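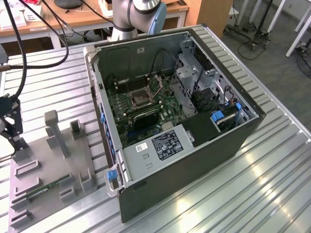 Ailbhe Scanlon wants me to hold the flashlight. Interview can wait, she says, there's a lever she needs to see. So the first ten minutes of this are me holding a flashlight.

She runs Fulingate, the repair and refurb shop behind the old Orozco furniture warehouse. Desktops mostly. Office towers, the heavy kind that get replaced all at once when a lease runs out. She cleans them, tests them, swaps what needs swapping and sells them on cheap or sends them to schools. One full-time employee, Jania, plus whoever has time.

"People think it's all laptops now," she says. "It is not all laptops. Go look under the desk at your dentist."

She works with the tower on its side, cover off, everything facing up. Always. She has strong feelings on this.

"Standing up you're fighting gravity. You drop a screw and it goes down behind the board and you've lost your afternoon. Lay it down. Lay it down!"

How did she start? Short version, she was in accounts payable at a parts distributor called Kumham and kept seeing invoices for the disposal of machines that worked fine. Asked if she could have a few. They said take them. She took a van.

"I didn't know anything. I knew how to open the case. I broke the first one, completly. Bent the pins."

Which pins, I ask. She points at the socket. That's the part she is most careful about, the place where the processor goes, a little metal frame with a lever that swings up. With the lever open and no chip in, the pins are right there for anything to land on.

"A sleeve. A sleeve will do it. You reach across for something and your cuff catches and that's a dead board. I roll mine up. Jania wears short sleeves in January."

Jania, from the other side of the shop, confirms this.

The processors come out early on. They get wiped and checked and go in a tray with a slip of paper saying which machine they belong to. Memory next. She is quick with the memory clips, thumbs on both ends, done. Then she looks at the drive, and here she slows down again.

Drives are where the trust is, she says. A business hands over a stack of machines and somewhere in there is payroll, customer addresses, somebody's wedding photos. Every drive is wiped or it is destroyed. She keeps a log, on paper, with a signature each time.

"I've had people say oh there's nothing on it. There's always something on it."

I ask about the blue plastic. It's all over these cases, handles and tabs and latches in the same bright blue, and I'd figured it was decoration. She's delighted to be asked.

"Blue means put your hand here. That's it! Somebody sat in an office and thought about me. You pull the blue bit and the drive comes out. No screwdriver. I could kiss them."

Not every maker bothers. She has a small pile of towers she calls the grudges, where you have to take out the power supply to reach one screw. Those get done last. Or by Jania.

The power supply she mostly leaves alone. Blows the dust out, checks the fan, reads the label to be sure it's enough for whatever's going back in. She won't open one up. Won't let anyone else open one either.

"That's the box that can hurt you. I'm not being dramatic. It fails the test, it goes in the bin for the recycler and I get another one off the shelf."

There are a lot on the shelf.

Numbers. She does 5 or 6 machines on a good day, fewer if the grudges are in. Last year the shop turned out 198 for schools alone and she thinks that could of been higher if she'd had the space. Since opening, a bit over 4000 machines have come through the door, counting the ones that only got stripped for parts.

Does she ever get bored? Long pause. She's tracing a cable with one finger to see where it goes.

"With the phones, yes. With the tax stuff. With this, no. Every one's been somewhere. I had one full of glitter. Full. It came from an insurance office, so you tell me."

What wears her out is the packing, and the customers who want to bargain over a machine that already costs less than a pair of sneakers. And dust. She goes through canned air faster than coffee, and wants a proper compressor but the good one is loud and there's a yoga studio through the wall.

I ask what somebody at home should do with an old tower in the closet. She doesn't even look up.

"Bring it to me. Don't take it apart first, please. People take it apart and bring me a bag. I don't want a bag. And bring the power cord, everybody forgets the cord."

She takes the flashlight back. We've been talking for most of an hour and there's another one waiting by the door — a grudge, Jania says, with what sounds like real pleasure.

Fulingate takes drop-offs at the side entrance, ring twice. Interview by phone and in person, edited for length. Posted 6 Dec 2021.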